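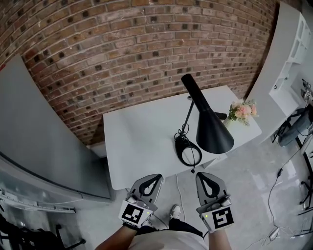

Evening Division, Vonden School of Bookkeeping

4 min read

The Evening Division teaches bookkeeping and payroll to adults who already have jobs. Classes start at 6 p.m. and end at 9 p.m., with a break at 7:30. We have been part of the Vonden School since its second year, and we are now the larger half of it. The day program and the evening program lead to the same certificate and use the same exams.

The school was started by Abílio Azevedo, who kept the books for a family bakery and then for a string of small contractors. He noticed that most of them had the same trouble. Someone in the business, often a spouse or an older child, had been handed a box of receipts and told to sort it out. They were capable people, but they had never been shown how a ledger works, and the software they bought assumed they knew. His first class was held at a borrowed table in the back of a print shop and had seven students. Five of them finished. One of the five, a roofer's daughter, later came back to teach payroll for us and stayed a long time.

The full certificate takes 600 hours of class and supervised practice. Most evening students need two years to get through it, and some take three. We do not push people to go faster. A student can stop after any term and pick up at the same point within the next four terms without paying a new enrollment fee. After that we ask for a short placement test, mostly on bank reconciliation, which is the skill people seem to lose first.

First-term students work on paper. They write journal entries by hand, post them to T-accounts, and prepare a trial balance with a calculator. This surprises some people who signed up to learn software. We have tried it the other way, and the students who began on a screen could enter an invoice but could not explain why the two sides of it should match. By the second term everyone is on a computer, and by the third they are keeping a full set of books for a practice company.

The practice company is called Ranar Supply. It sells plumbing fittings, has two delivery vans, and pays its bills late. Every student at the school has at some point closed a year for Ranar. The file has 1579 transactions in it, with mistakes built in: a deposit entered twice, a van repair booked as a purchase, a customer credit that was never applied. The file is revised each October so that answers do not get passed down from one class to the next. Former students who run into each other still complain about the Ranar sales tax account.

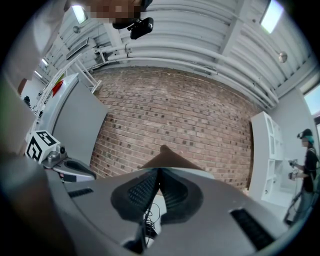
In the second year, students choose between payroll and small business tax. Payroll is the more popular of the two and meets in the larger room. Each section has the same instructor for both terms, and homework is returned at the next class with written comments. The tax section is smaller and spends a good part of the spring on depreciation schedules and quarterly estimates. Both groups end the year with a long open-book practical that runs over three evenings. We kept the walls as bare brick, like the one in the photo, and they carry sound, so we ask students to put phones on silent and take calls in the hall during those sessions. Adding machines with a printer are allowed, but please bring your own paper roll.

We have 200 evening students in a normal year. They come from restaurants, auto shops, dental offices, churches and farms, along with a fair number of people who have retired from something else. About half want to move into office work. The others plan to keep the books for a business they already belong to, and have no interest in changing jobs. We try to plan lessons that are useful to both groups. A lesson on accounts receivable, for example, covers the aging report, and then covers how to phone a customer who owes money and whom you will see at the grocery store.

All instructors in the division work in the field. They keep books, run payroll, or prepare returns during the day and teach one or two evenings a week. We do not hire full-time evening faculty. New instructors sit in on a full term before they teach one, and they mark Ranar files alongside someone experienced until their marks agree.

Tuition is charged by the term and can be paid monthly. The textbook for the first year is the Fonseca workbook, which was written here and is printed in a spiral binding so that it lies flat. Used copies are fine as long as the exercise pages are blank. The second-year text changes with the payroll rules, so a used copy is usually no help. Students who receive help from an employer can ask the office for an itemized bill.

The school does not place graduates in jobs, and we would rather say that plainly. We do keep a board of openings sent in by local employers, and the Prulell credit union and several small accounting offices write to us most years when they need someone. An instructor will write a reference for any student who finished the course with them.

Prospective students are welcome to sit in on a class before enrolling. Call the office after 3 p.m. and ask which sections have a free chair that week. Bring a pencil, because you will be given the same exercise as everyone else.

Related
Day Program: About Us
Evening Tuition and Payment Schedule
Placement Test: What to Review
Corrections to the Fonseca Workbook
Job Openings Board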